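四月里去了一趟Dustis的餐具样品间，开放参观，上午九点半进门，下午三点多出来。同去的还有几位做餐厅采购的同行，各看各的，中午在他们食堂吃了饭。

地方在园区靠里的一栋楼，三层，电梯口没有牌子，要顺着走廊走到头再右转。登记以后每人领一张编号卡，我的是53号，看样品时把卡放在想要报价的东西旁边，工作人员过来记一笔。这个办法比填表快，缺点是人多时卡要来回挪，有两次我回头去找卡，已经被收到登记台了。

样品间分成前后两间。前面一间全是陶瓷，按口径从小到大排在架子上，盘、碗、碟各占一面墙。架上的标签写了口径、高度和装箱数，价格不写，要单独问。Plirnar这个系列占的位置最多，白色为主，有光面和哑光两种。我拿了几只平盘叠起来试，七只叠在一起还算稳，再高就往一边偏。负责陶瓷的人说盘底的圈足今年改窄过，旧款库存还在卖，下单时要写清楚是新是旧，不然仓库按先进先出发货。

深盘和浅盘我都看了。浅盘拿来装甜点合适，装带汤汁的菜边沿不够高。我们店里要的是能两用的，最后记下了中间那一档，起订168只，可以混两种规格。

后面一间是儿童餐具和托盘，东西杂一些，有Maihi的分格盘，也有Pukik的小碗和围兜。分格盘拿在手里偏重，格子之间的隔断低，盛粥会串。小碗做得不错，碗口往外翻一点，好端。托盘主要是圆角长方形的，颜色都浅，印花多半是动物。我问了印花耐不耐洗，回答是洗碗机可以用，但给不出次数，只说建议放上层。这一条我打算拿样品回去自己洗。

刀叉勺在同一间的长柜里，抽屉拉开就能看。柄有全金属的，也有另装一截深色柄的。后一种握着舒服，接缝处容易藏东西，以前店里用过一批，换得很勤，这次没有考虑。

中午食堂三个菜一个汤，用的就是他们自己的餐具，比架子上看得明白。汤碗端起来烫手，壁薄。下午人少了，我把前面漏掉的几个架子补看了一遍。

摆台的部分放在下午看。摆法不复杂：铺条纹垫，上面放盘，托盘放在靠人的一侧，叉子从右手边拿。
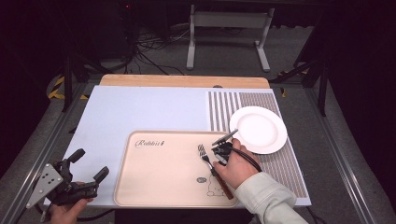 文、图／Hsiu-ying Leung

这一套里我最留意的是浅桃色那只托盘，圆角，边沿只稍微高起一点，左上有深色手写体的“Rabbit”和一个小兔头，右下角是一只线条画的兔子。图案不满，放上碗碟后还能看到一些，给小朋友用不算花哨。边沿低，端着走要小心，放在桌上用没有问题。白色圆盘是凸边的，盘心浅，配灰白条纹垫看着干净。条纹很密，单看有点晃眼，我觉得一张桌子上铺一两张就够，整桌都铺会乱。

叉子是银色叉头配棕色柄，和浅桃色放在一起颜色偏深，如果店里进这款托盘，我会另配浅色柄的。

样品可以当场借走，押金按件收，约3周内寄回即可，运费自理。我借了一只托盘、两只平盘和一只小碗，包装是他们帮忙做的，纸隔板加气泡袋，路上没有碰坏。报价单第二天收到，陶瓷的部分齐全，儿童餐具缺了两项，已经回信去问。

交通方面，园区门口的公交班次少，回程最好提前看时间。停车可以进园，登记台盖章免两小时。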